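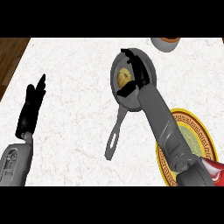 2019-12-02
By the Milthorpe Business Desk

MILTHORPE – Machines built to do chores in homes and small shops are improving steadily but are not yet ready to work without a person nearby, according to a report released by the Kerr Institute for Household Technology.

The report covers tests carried out since July on 29 common chores. They include clearing a table, moving food from a pan to a plate, folding towels, restocking a low shelf and wiping down a sales counter. Each chore was first attempted in computer simulation. Those that met a minimum score were then attempted in a test kitchen and a small mock store at the institute's building in Milthorpe.

Of the 29 chores, 11 were passed on to the physical test rooms. The institute judged four of them to be "dependable under supervision," the highest rating given in this round. No chore was rated as dependable without supervision.

"The question we are asked most often is whether a family or a shop owner should expect to buy such a machine soon," the institute said in a statement. "Our finding is that useful help with a small number of tasks is within reach. General help around the house is not."

The kitchen portion of the study drew the most attention from the companies that supplied equipment and software. A two-armed system using control software from Hestis, a Milthorpe firm, was assigned a set of stovetop and counter tasks. In simulation, the system was required to take hold of cookware, transfer a single piece of food and leave the counter in good order. Each task was repeated 300 times, with the position of the pan, plate and other items changed between attempts.

Results varied widely with the layout of the counter. When the pan stood in open space with its handle clear, the system finished the transfer in most attempts. When a plate or bowl stood in the path of an arm, the number of completed attempts fell sharply. The report lists three leading causes of failure: a grip that slipped on the rim of the pan, food pushed to the side instead of lifted, and an arm that stopped because it could not find a safe path around another object.

The institute noted that small, soft or uneven foods remain difficult. A machine that can lift a heavy pot may still fail to pick up a dumpling without crushing it. Testers also recorded a number of cases in which the food was moved correctly but the task took so long that it would have been cold when served. The longest completed transfer took 48 minutes. It was counted as a success under the rules in force at the time, and the report recommends that a time limit be added before the next round.

Shop-floor chores produced a more even set of results. Restocking was the strongest category, provided that all packages were boxes of the same size and that the shelf was at waist height. Machines had more trouble with bags, loose produce and items hanging on hooks. Floor sweeping was rated well in empty aisles and poorly when carts or displays had been moved from their usual places.

Pistlow, a regional grocery and housewares chain, took part by lending shelving and stock for the mock store and by allowing the institute to interview employees at its Milthorpe location. The company said in a written response that it has no plans to place the tested machines in its stores in the coming year.

"We see value in equipment that can take on lifting and repeated reaching, which are hard on our employees," the company said. "We would need to see it work during business hours, with customers present, before making any decision."

Employees interviewed for the study were asked which tasks they would most like to hand over to a machine. Unloading deliveries and cleaning up spills were named most often. Spill cleanup was not among the chores tested. The institute said it was left out because the physical test rooms did not have suitable drainage when the schedule was drawn up.

The report devotes a chapter to the difference between simulated and physical results. Simulation allows a chore to be repeated many times at low cost and without broken dishes, and all of the developers in the study relied on it. However, scores dropped in every category when machines moved into the test rooms. On average, the physical score was 40 percent lower than the simulated score for the same chore. Differences in lighting, worn surfaces and the weight of real cookware were given as the likely reasons, although the institute said it was not able to measure the effect of each one separately.

Hestis said it accepted the findings and would publish its own notes on the kitchen tasks. The company said that its work in the coming months will center on grip and on the use of both arms together. In many of the recorded attempts, one arm did the whole task while the other remained idle, even where a second hand would have steadied the pan. "Using two hands well is something people learn early and seldom think about," the company said. "It is one of the harder parts of this work."

Safety was reviewed separately. All physical tests were run with an operator at a stop switch, and heating elements were turned off. No injuries were reported. The institute said the results should not be read as showing that any of the systems could be used safely with a hot stove, sharp knives or small children in the room.

Cost was outside the scope of the study, and the report gives no price estimates. It does advise cities, landlords and retailers that receive sales offers for chore machines to ask for records of complete, unedited attempts, including failed ones, and to request a trial in the place where the machine would be used.

A second round of testing is planned for next year. The list of chores will be revised to include loading a dishwasher, packing a grocery bag and putting away clean pans. Developers that did not take part in the first round may apply to the institute for a place, and the revised scoring rules will be open for public comment before testing begins.

Printed copies of the full report are available at the institute's front office in Milthorpe and at the reference desk of the Milthorpe public library.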